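Adams House Reopens Shared Kitchens With New Cleaning Schedule
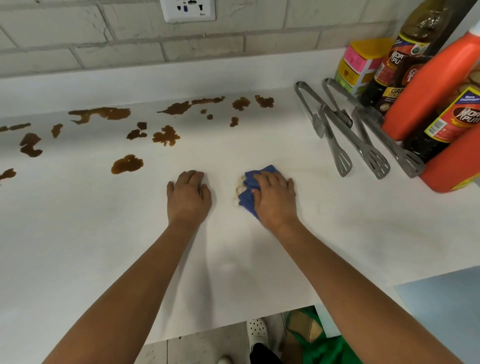

The Asholm Housing Office has reopened the shared kitchens at Adams House following six weeks of refurbishment. Residents on every floor regained access in December, and a revised cleaning schedule is now in effect throughout the building.

Under the new arrangement, each kitchen group is responsible for wiping down its countertops after every meal. Spills of coffee, sauce and cooking oil are to be cleaned up at once with a damp cloth, as liquids left overnight were the most common cause of staining on the old surfaces. The office received 184 maintenance requests concerning kitchens last year – more than for any other part of the building.

"We are asking residents to treat the counter as part of the cooking," said Drita Todorova, residential services manager. "A minute with a cloth spares the next person a great deal of scrubbing."

Cloths will be supplied to each floor and exchanged weekly at the Illier Street entrance. Abrasive pads and bleach should not be used on the countertops.

Work on the kitchens at Skemura Court will begin in the spring. Questions may be directed to the housing office at extension 2544.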